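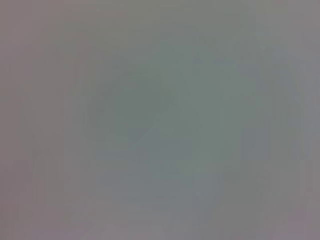 Figure 1. Rounded shape on a gray-green background.

What Residents Know About the Spending Freeze in Skitden
Project report, course in Local Government and Public Finance
Submitted 12/03/2019

1. Introduction

In September the town council of Skitden decided to freeze its spending on services for the next budget year. The decision passed after a long evening meeting, and the local newspaper gave it a half page. Our group wanted to find out what the residents of the town understood of this decision, and if they thought it was fair.

We chose Skitden for a practical reason. It has only one council, while the larger town of Clellitov shares many of its services with the region, and there it is difficult to say who has decided what. We first planned to compare both towns. Our supervisor advised us to make the project smaller, and we followed this advice.

A freeze does not mean the same thing as a cut. The amount of money stays equal, but wages and the price of heating rise, so the same money buys less at the end of the year. The council used the word "stability" in its printed notice. The opposition members used the word "cut" in all their speeches. We use "freeze" in this report because it is the word in the text that was voted on.

2. Method

We made a questionnaire with 4 questions on a single sheet. We printed 1000 copies, of which 854 were delivered to mailboxes in the streets on both sides of the river. The rest stayed with us, as the apartment buildings near the station have locked doors and we could not enter. This is a weakness, and we come back to it in section 5.

The first question asked whether the person had heard of the freeze. The second asked which services it touches. The third asked if the person agreed with it, and the last was an open line where anything could be written. People could return the sheet in a box at the library or at the bakery in Stolura Street.

We also read the minutes of the council meetings and the budget document itself. The budget document was hard to read for us. It has many tables, and the names of the departments change from one year to the next. For example, the snow clearing was under "roads" last year and is now under "environment."

3. Results

We received 159 sheets. Most of the people who answered had heard of the freeze, which is perhaps natural, because a person who has not heard of it has less interest to answer.

The second question gave more mixed results. Many people believed that the schools are included. They are not, as school money comes from the region. Very few people named the evening bus to Camargo, although this is the service where the effect will come first. The contract for the bus ends next summer and the company has already asked for a higher price.

On the third question, the answers were divided. Older residents agreed with the freeze more often than we had expected. Several wrote that they remember the debt from the time when the swimming hall was built, and that they do not want to see it again. Among younger people the most usual answer was "I do not know enough" — this was not one of the boxes, they wrote it next to them by hand.
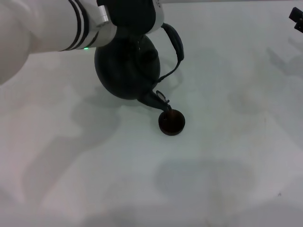 According to one reply, the council should have asked people before the vote and not sent them a notice after it, and the bus should be paid for before the new paving on the square. Other replies had a similar opinion about the square, but did not mention the bus.

4. Discussion

We think the main problem is in the information. The council's notice was correct in each sentence, but it did not list any service by name. A reader who wanted to know about the bus had to open the budget document, find the right department, and compare it with last year.

The opposition did not help very much either. Their leaflet said that schools were in danger, and it can be one cause of the wrong answers in our second question. We cannot prove this, since we did not ask where people got their information. We should have asked.

5. Limits of the study

The apartment buildings near the station are missing, and many people there use the evening bus. Our sheet was only in one language. The wording of the third question was also too simple, because a person can agree with saving and still disagree with this way of saving.

6. Further work

The council will discuss the bus contract in the spring. Another group could repeat the second question after that meeting, with the same wording. We left the blank questionnaire and our table of answers in the course folder.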